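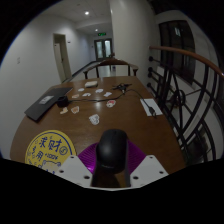 Elin Gronow glaubt nicht, dass der Greifer schuld war. »Der macht doch nur, was man ihm sagt«, schreibt sie uns zu unserem letzten Text über Dinu. Stimmt das? Wir haben da Zweifel.

## Warum ließ Dinu die Maus fallen?

Dinu ist ein Greifer mit 2 Fingern. Er sollte bei Stesside eine Computermaus hochheben und wieder ablegen, 100 Mal hintereinander. Im Mai fiel sie ihm runter, und Dinu machte einfach weiter. Er trug Luft herum!

Der Fehler saß im Fühler. Ein Fühler misst, wie fest die Finger drücken. Dieser meldete immer »Ich halte was«, auch wenn gar nichts da war. Eine Maus ist rund und glatt, da rutscht man leicht ab. Du merkst das sofort in der Hand. Dinu merkte es nicht.

Jetzt gibt es einen neuen Fühler, und die Firma sagt, damit sei alles sicher. Das sagte sie beim alten auch. Wir würden lieber erst sehen, was er nach 2000 Griffen meldet.

Und falls du mal neben so einem Greifer stehst: Finger weg, solange er an ist. Auch wenn er stillhält.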